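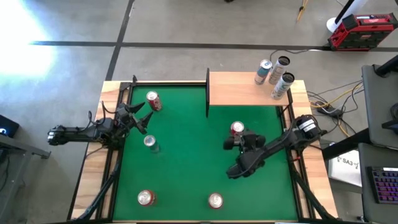
Ticket: Timed entry scanners reject valid visitor passes at east entrance
Queue: Visitor Services Systems
Site: Drudetti museum, main building
Priority: High, lowered to Normal after workaround
Status: Resolved, monitoring

Reported problem

Handheld scanners at the east entrance show "Pass not found" for tickets bought online. The same tickets scan fine at the main desk. Group passes and member cards are not affected. Front desk staff have been looking up names by hand, and the line was out to the coat check by mid-morning.

Setup

Ticketing: Restex, hosted
Scanners: 9 handhelds, all running the Plulimach entry app
Local sync server: in the admin office, copies the day's passes from Restex and serves them to the handhelds
Network: staff wireless, separate from visitor wireless

Log

10:05 a.m. Ticket opened by the front desk. Asked for two sample pass codes and the device labels.

10:20 a.m. Received codes. Both are valid in Restex, paid, with today's entry time, not yet used. Neither one shows up in the local sync copy. The main desk looks passes up in Restex directly, which explains why it has no trouble with them.

10:35 a.m. Checked the sync server. It is up and has free disk space. Last sync is marked "complete." The pass count in the local copy is 1,138. The Restex report for the same day is higher by 33.

10:50 a.m. Compared the two lists. All of the missing passes are for the Trummer exhibit, and all of them use the new combined ticket (general admission plus exhibit). Older exhibit-only tickets are present.

11:10 a.m. Restarted the sync service and forced a full sync. No change. Same passes missing.

11:15 a.m. Asked the front desk to send combined ticket holders to the main entrance for now. Put a note in the shift chat and asked security to move the sign. Priority lowered to Normal.

11:40 a.m. Opened the ticket type list in Restex. The combined ticket was added in May under the category "Packages." The sync filter on our side only pulls "Admission," "Exhibit," "Group" and "Member." It has never pulled Packages because we had no tickets in that category before.

11:55 a.m. Asked Restex support whether the category can be changed on tickets already sold. Answer: it can be changed for new sales only. Passes already issued keep the old category.

12:10 p.m. Added "Packages" to the sync filter and saved. Ran a full sync. The local count now matches the Restex report.

12:20 p.m. Front desk tested four combined tickets at the east entrance. Two scanned green. The other two still say "Pass not found."

12:30 p.m. The two failures were on the same handheld. That unit still showed the morning sync time. Closing and reopening the app did not help. Signed out, cleared app data, signed back in, and it pulled the new list. Both tickets then scanned green.

12:45 p.m. Checked the other handhelds. One more had the old list. Cleared it the same way. All units now show the 12:10 sync.

1:15 p.m. East entrance back to normal for all ticket types. Sign moved back.

Side issue

During testing, one combined ticket scanned at the east entrance was refused later at the exhibit door as "Already used." The combined ticket is set to one scan total. It needs one scan for the building and one for the exhibit. Changed the limit to 2 in Restex. This setting does apply to tickets already sold. Tested with a staff ticket at both doors and it was accepted at each. Exhibit door staff have been told to let in anyone with a combined ticket dated today who gets that message.

Cause

A new ticket category was created in Restex and was not added to the sync filter. Two handhelds then held on to an old list after the filter was fixed.

Follow-up

1. Sent Plulimach the app logs from both stuck handhelds. They have confirmed receipt and given no date for a reply.
2. Added a line to the new ticket type form: "Category included in sync filter? Y/N." Please do not skip it.
3. Morning opening checklist now includes a look at the sync time on each handheld. It is on the home screen, bottom left, in small type.
4. Attendance report for the morning will be short, as visitors let in by name lookup were not scanned. Front desk has the paper list and will enter them by hand.

Update, next morning

All handhelds synced before opening. Combined tickets accepted at both doors. No new reports from the front desk. Leaving this open until Plulimach replies about the logs, then it can be closed.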